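Section 4: Setting up the fruit-and-plate task

Okay, if you've made it to this section you have finished the power-up checks in Section 3 and both hands open and close when you ask them to. Good! This is the part I like best, and it's the part new club members always want to skip ahead to. Please don't, the hands are a pain to repair and I'm the one who repairs them.

I wrote most of this in August while getting ready for the Amberg student meet, so a few things are written with the meet rules in mind. If you're only practicing, you can be looser about the layout. I'll say where.

The task itself is simple to say out loud. There's a plate in the middle, a piece of fruit on either side of it, and a hand for each fruit. Each hand picks up its own fruit and puts it on the plate. You drive with the gloves first, record your runs in Lokik, and then later you let the trained program have a go (Section 6).

4.1 What you need on the table

Get the gray fruit bin from the shelf under the window. For this task you want:

The pink plate. Use this one even if you find a nicer one, since all our saved runs have it.
The green grapes.
The yellow pear.
The orange.
The ruler and the roll of paper tape.

The orange and the pear take turns on the left. The grapes always go on the right. I know that looks unfair to the right hand, but Leonie Stöcker tried grapes on the left for a whole afternoon and the left thumb kept catching the tendril. We'll fix that one day.

4.2 Placing the plate and the fruit

1. Clear the table. Cups, phones, gloves, screwdrivers, everything. The head camera looks down at the tabletop and anything you leave there ends up in the recording.

2. Open Lokik and switch to the head view. Do the rest of these steps while looking at the screen, because what looks centered from your chair usually isn't centered from up there.

3. Put the plate down flat, in the middle from left to right and a little closer to the robot than to you. You want plenty of bare table on the far side of it. That's your room for lifting and for mistakes.

4. Lay the grapes to the right of the plate with the leaf pointing away from the robot. Leave a small gap between the grapes and the rim. If the tendril is lying over the rim, tuck it back.

5. Set the pear or the orange to the left of the plate, close to the rim. With the pear, point the stem away from the palm or up, whichever way it will stay put. It likes to roll. Give it a second before you take your fingers away.

6. Step back and check the screen again.

Note: For the meet, the plate center has to be 28 cm from the front edge of the table. Measure it with the ruler. For practice I just eyeball it and the program copes fine.

Note: Don't tape the plate down. I did this once to save time, and then every run we recorded was useless for the meet, where tape isn't allowed. The paper tape is only for marking the starting corners of the robot base.

4.3 Bringing the hands in

CAUTION: Before you move either arm, tell everyone at the table out loud. Say "arms moving" and wait for an answer. Keep your own hands back until the arms have stopped.

1. Put on the gloves, left one first. Hold both hands open in front of you, thumbs in, as if you were about to pick up a big sandwich.

2. Press Start on the foot pedal. The arms will swing in slowly from the sides. Don't try to steer yet!

3. When the arms stop, press the pedal again. Now you're connected. Whatever your fingers do, the robot's fingers do, with a tiny delay that you'll get used to in a few minutes.

4. Lower the left hand first. Slide the thumb in low, flat to the table, so it comes past the near side of the pear and ends up pointing at the plate. Keep your index finger up and out of the way. The fruit should be sitting in the corner between the two.

5. Do the same from the right, with the right thumb coming in just past the bottom of the grapes.

6. Stop there and breathe. This is the ready position, and every run has to start from it.
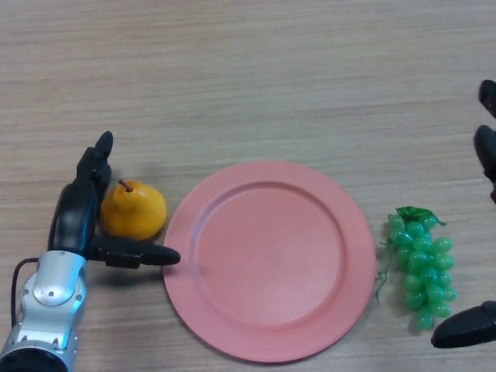 Hold the ready position for two seconds before you press Record. It feels like forever when people are watching. If you start moving too early, Lokik cuts off the beginning of the run and you'll have to throw it out, and I have thrown out so many good runs this way that I now count under my breath like a kid playing hide and seek.

While you're waiting, check the left cable. It should make a loose loop beside the wrist. If it's pulled tight, back out, put the arm in rest, and give it more slack at the clip. Do this before you record, not halfway through. A tight cable tugs the wrist and you end up fighting it without noticing, and then the program learns to fight it too, which took Malte Janssen and me most of a week to figure out.

CAUTION: Never press down on the table with the fingertips. If you see the fingers bending backward, lift your hand right away. The finger joints are plastic and the spares come from a small shop called Previer that takes its time answering email.

4.4 The left-hand grasp

We always do the left hand first. Pick that habit up early and your runs will match everyone else's.

1. From ready, bring the thumb under the fruit. You don't need to dig. A small turn of your wrist does most of it.

2. Curl the upper finger over the top. With the orange, aim for the spot near the stem nub. With the pear, go over the fat part and leave the neck alone, or it'll squirt out toward the plate and you'll hear me groan from the other room.

3. Push your palm in gently until the fruit is touching palm, finger and thumb all at once.

4. Close. Slowly! Think of holding an egg. The grip bar in Lokik should sit in the green part. If it goes to red you're squeezing too hard, and the motors get warm and shut themselves off.

5. Lift just a little, enough to be clear of the table, and stop. Look at the fruit. If it turns or sags, put it back down and grip again. A second try inside the same run is allowed and it makes good training data, so don't feel bad.

6. When it's steady, lift higher, move right until you're over the plate, and lower it.

7. Open the finger first, then the thumb. If you open the thumb first the fruit drops, and a dropped orange goes straight off the plate and off the table.

Note: Go up before you go sideways. The fruit starts so close to the rim that a straight push to the right will shove the whole plate into the grapes. Beginners do this on nearly every first run (me too, I have the recordings to prove it).

Note: Keep the right hand parked in ready while the left one works. It's natural to let it drift when you're concentrating. If you can't keep it still, ask your partner to lock it with the R key and unlock it when it's time for the grapes.

One thing people ask me is whether to start with the pear or the orange. I say orange. It's the same shape from every side, or close enough, so it doesn't matter much how you set it down. Spend your first session on it, get that small lift and stop in step 5 feeling easy, then swap in the pear and be humbled.
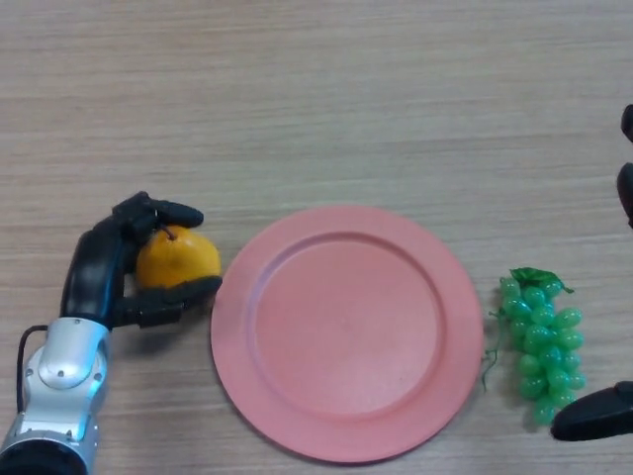 Nele Ackermann disagrees with me on this and asked me to put her side in the guide. She would start everyone on the pear, on the grounds that it forces you to look at which way the fruit is lying before you close the hand, and she thinks the people who begin with the orange pick up a lazy thumb that they spend a month getting rid of. She also wants it written down that her team's pear runs were better than mine at Amberg. Fine. They were.

So try both if you've got time. Just write which one you used in the run name, please, so we can sort them later.

4.5 The right-hand grasp

The grapes are lumpy and they flex, so the steps are a bit different.

1. Unlock the right hand if your partner locked it.

2. Slide the thumb in along the table, from the bottom of the bunch.

3. Bring the other fingers over from the right and down onto the widest part, near the leaf but not on it. The leaf is only pushed on and it comes off.

4. Close until the bunch stops shifting. The grip bar will wobble here. That's normal for the grapes.

5. Lift, move left, and lower onto whatever free space is left on the plate. Touching the other fruit is okay. Landing on top of it is not.

6. Open, pull back to ready with both hands, and hold for two seconds again before you stop recording.

4.6 Saving the run

Press Save and type a name: your initials, the left fruit, and the run number. So mine look like "bl pear 2". Don't put "test" or "final" or "final real". Biljana Leka is me, by the way, in case you were wondering whose initials are all over the folder.

Mark the run Good, Retry or Bad. Retry means you had to grip again but it worked out. Bad means something left the table. Keep the Bad ones anyway, we use them in Section 7.

4.7 If something goes wrong

The hand won't open. Press the pedal twice. If nothing happens, hit the red button and support the fruit from underneath before you cut the power.

The hand moves but your fingers feel "off by one". The glove slipped. Rest the arms, take it off and put it on again.

The head view is frozen. Close Lokik and open it again. The arms need to be in rest before you do this.

The plate keeps sliding. Wipe the underside and the table with a damp cloth, let both dry, and try again.

The pear rolls away every single time. Turn it a little, so the flatter side is down. If you still can't get it to stay, come find me or ask Benedikt Görtz, he has a knack for it.

When you can do the whole thing with both fruits and nothing hits the floor, go on to Section 5, where we swap the plate positions around.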